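Theerawat Prasertsri has been writing about breakfast for a small food newsletter since April, and most of what he writes comes down to measuring. When we met at Leite, the café near his apartment, he had brought his notebook with him.

"People pour until it looks right," he said. "I did that for years. Then I weighed a week of bowls and the biggest was more than twice the smallest."

He keeps dry food in small clear containers and works out of those. The bag stays in the cupboard. One portion is some 30 grams, spooned into a bowl before anything else goes in.

"I use a regular steel spoon. I tried scoops, and they hold too much. With a spoon you can stop."

The bowls are plastic, bought cheap, and he covers the table with paper when he is portioning – grains get everywhere, he said, and paper can be folded up and shaken out over the sink.

I asked what he drinks while he works. "Coffee until ten. Cola after that. I know."

His notebook now has 122 entries, each with a weight and a line on whether he was hungry by lunch. He plans to keep going through the winter.
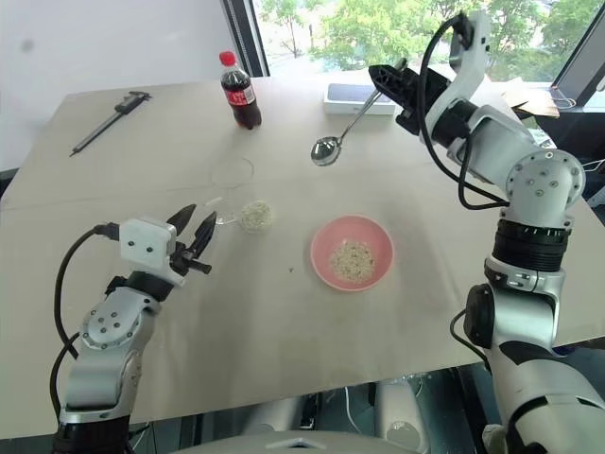
"I'd like to do soup next," he said. "Soup is harder to measure, so I'll need a ladle and probably a bigger notebook."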